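Larkmont Community Health Service
June 6, 2023

New hearing clinic to open in Skultum

Larkmont Community Health Service will open a hearing clinic at the Braline Health Centre, Skultum, in August.

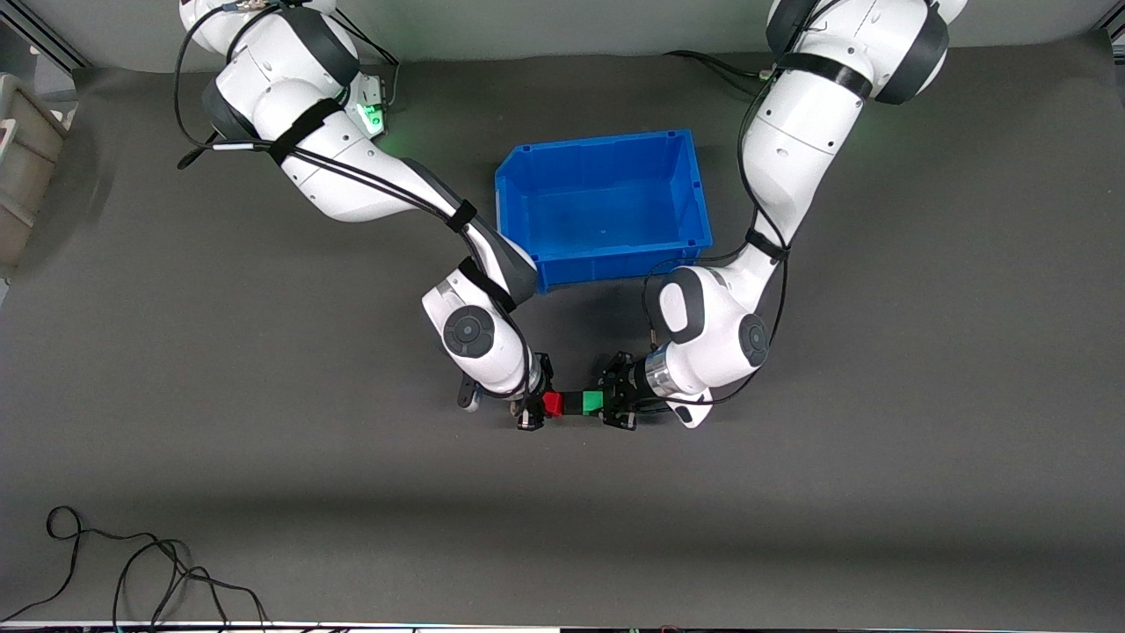
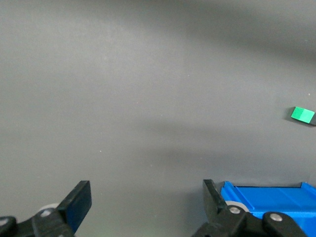

The clinic will offer hearing tests and hearing aid repairs to residents aged 60 and over. A referral from a GP is not required. It is expected to see 2000 patients in its first year.

Bhupendra Tripathi, Head of Audiology, said: "Residents have asked for this service closer to home, and we are pleased to provide it."

Appointments may be booked at the centre's reception.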